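The Rules a Snack Robot Has to Follow 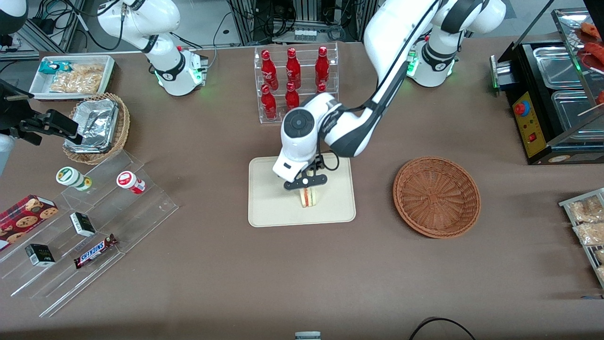

A two-armed robot holds a sandwich over a tray. Its other arm stays folded out of the way.

When you help in the kitchen, you follow rules. You wash your hands. You keep your sleeves away from the stove. You ask before you use a sharp knife. Grown-ups who cook for a living have even more rules, and some of them are written into law.

Robots that handle food have rules too. A robot can't read a sign on the wall and decide to behave. People have to build the rules into it, or build them into the place where it works.

Who writes the rules?

Some rules come from governments. Others are called standards. A standard is a long document that experts agree on, so that everyone who builds a certain kind of machine does it in a safe way. Standards for robots cover things like how a robot has to stop and what its builders must check before they switch it on.

The last kind of rule comes from the people who use the robot every day. These are often called good practice. They may be as simple as "put the lids back on" or "tell the others before you start it up."

Orysia Pasichnyk writes good practice rules for a small robot workshop called Onitz. Her first list was one page long. The list is longer now, and she changes it whenever somebody finds a problem.

Rule 1: There must be a way to stop

Look for the red button on the yellow panel, near the top right of the picture. It is an emergency stop. You may have seen one on an escalator or a treadmill.

Emergency stop buttons look much the same all over the world. The button is red and the part behind it is yellow. Those colors are easy to spot in a hurry, and people who have never visited a workshop before will still know what the button means.

Each button stops certain equipment, and it might not stop everything in the room. That is why workers learn which button goes with which machine. At Onitz, new people have to walk to the robot's own stop button and put a hand on it before their first lesson starts.

Pressing the button is never something to get in trouble for. If a worker thinks something is wrong, the worker presses it. They can talk about it afterward.

After an emergency stop, the robot must not start moving again by itself. Someone has to look at the area, fix what was wrong, reset the button and then give a separate command to start.

Rule 2: Don't squeeze too hard

The robot's hand is called a gripper. The one in the picture has two fingers, and it picks things up by closing them from both sides.

A sandwich is a hard thing for a robot to hold. If the fingers close too little, it slips out. If they close too much, the filling comes out. A bottle needs a different grip, and a bag of chips needs another one again.

So the people who set up the robot put a limit on how hard it can squeeze. They start with a light grip and add a little at a time. A limit like this also matters for people, as a gripper can pinch a finger.

Rule 3: Keep the other arm out of the way

A robot with two arms can bump into itself. You can do that too, but you have nerves and eyes that warn you. The robot needs a rule.

One simple rule is that an arm with no job to do goes to a parking position. In the picture, the arm at the back left is folded upright near its base, well away from the middle of the table. The other arm has room to reach over.

When both arms have to work at once, the program can divide the table into zones. Only one arm may be in a zone at a time, and the second arm waits until the first one has left. It's a lot like taking turns on a narrow bridge.

Rule 4: Stay slow near people

Fast robots usually work behind a fence or inside a cage. If a person opens the gate, the robot stops.

Some robots are made to share a space with people. These have to be checked very carefully. They may need to move more slowly, or slow down when a person comes close. Builders look at how heavy the arm is, how fast it moves, what it is holding and whether it has sharp corners. An arm that is safe with an empty gripper might be dangerous holding a fork.

Rule 5: Lights should mean something

Both arms in the picture have small green lights near the bottom. Many machines use lights to tell people what they are doing, but the same color can mean different things on different machines. Good practice is to put up a chart next to the robot that says what each light means.

Marcus Boateng, who trains new workers at Onitz, has another rule about lights. He tells people never to guess that a robot is off just because it is standing still. It may be waiting for its next command.

Rule 6: Food has its own rules

A safe robot can still make food unsafe. Parts that touch food should be made from materials that are meant for it, and they have to be easy to clean. Tiny gaps where crumbs can hide are a problem.

Raw and cooked foods are kept apart. Hot food has to stay hot and cold food has to stay cold. If food is going to be eaten, it shouldn't be handled by a gripper that has been used for other jobs and not cleaned. Food used only for practice should be marked, so that no one eats it by mistake.

Allergies are part of this too. A gripper that has just touched something with peanuts in it can carry traces to the next thing it picks up.

Rule 7: Write it down

Workers keep a logbook. They write down when the robot was used, what it did and anything that went wrong. The Onitz logbook had 1,806 entries by the end of August. Most of them are short. One says "dropped a roll, picked it up, threw it out, cleaned the table." Only 11 are about someone pressing the emergency stop, and every one of those has a second note saying what was changed.

What if you meet a robot?

You might see a robot serving food at a mall, a museum or an airport. There are rules for visitors as well:

Stay behind the line or the barrier.
Keep your hands out of the place where the robot works, even when it is standing still.
Don't throw things at it or hang things on it.
Tie back long hair and hold on to loose scarves.
Wait for the robot to finish and move away before you take your food.
If something looks wrong, tell the person in charge right away.

Words to know

Emergency stop: a button that makes a machine stop quickly when there is danger.
Gripper: the part of a robot that holds things.
Standard: a set of rules that experts have agreed on.
Zone: a part of the work area that has its own rules.
Logbook: a record of what happened and when.

Try it at home

Ask a friend to be the robot and sit at a table with a slice of bread, a plate and a plastic cup. The robot may use only one hand, and only the thumb and one finger. Give it commands such as "move left," "close" and "lift." Agree on a stop word before you begin - the robot has to freeze as soon as it hears it. Then write three rules that would make the job safer or tidier, and swap places.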